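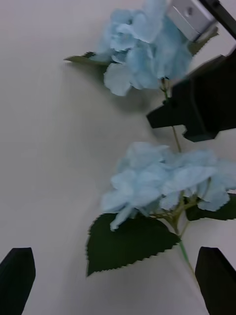
How an artificial flower is put together

An artificial flower is a model of a real plant. It does not grow, take in water or make seeds. Its job is to have the right shape and colour, and to keep them for a long time. The hydrangea is a good one to study, as its flower head is made from many small parts.

The real plant first

A hydrangea is a garden shrub. What most people call its petals are sepals. In other plants, sepals are usually the small green parts that wrap around a bud. In a hydrangea they are large, flat and coloured, and they grow close together in a rounded cluster. The true flowers are tiny and sit in the middle of the sepals.

The colour of many hydrangeas depends on the soil. Acid soil lets the roots take up a metal called aluminium, and the flowers turn blue. In soil with little acid, the same plant may have pink flowers. An artificial hydrangea has its colour put in by dye, so soil makes no difference to it.

Making the petals

Most artificial petals are cut from woven cloth, often polyester. The cloth is stiffened first so that it will hold a shape. A metal cutter, which works like a biscuit cutter, is pressed through several layers at once. Each piece that comes out is a ring of four or five petals joined at the centre.

The pieces are then pressed in a warm mould. This gives them a curve or a ruffle. Cloth is made of crossed threads, and a cut edge can fray when the threads work loose.

At the Okolmont workshop, one large flower head is made from 62 of these pieces. Each piece is pushed on to a short plastic peg, and the pegs fit into a branching holder. The finished head is wider than any of its parts and mostly air inside.

Leaves and stem

Hydrangea leaves are broad in the middle and pointed at the tip. The edge is serrated, meaning it has small teeth like a saw. Makers press lines into artificial leaves to copy the veins.

The stem is usually wire covered in green plastic. Wire bends and stays bent. Some stems carry one flower head and others divide to carry two or more – a divided stem fills a vase faster but is harder to balance.

Something to try

Lay an artificial flower on a pale table near a window. Look at its shadow. Where a petal touches the table, the shadow is sharp and close. Where the petal is raised, the shadow is softer and further away. Heather Rankin, who teaches the Saturday group at Edadden, asks pupils to draw the shadow before the flower.

Words to know

Sepal – a leaf-like part on the outside of a flower.
Serrated – having small teeth along the edge.
Polyester – a cloth made from a kind of plastic.

Filed under: Making Things / Plants / Ages 8–11

Search Edadden Go

Contact us | © Edadden Learning Pages | Back to top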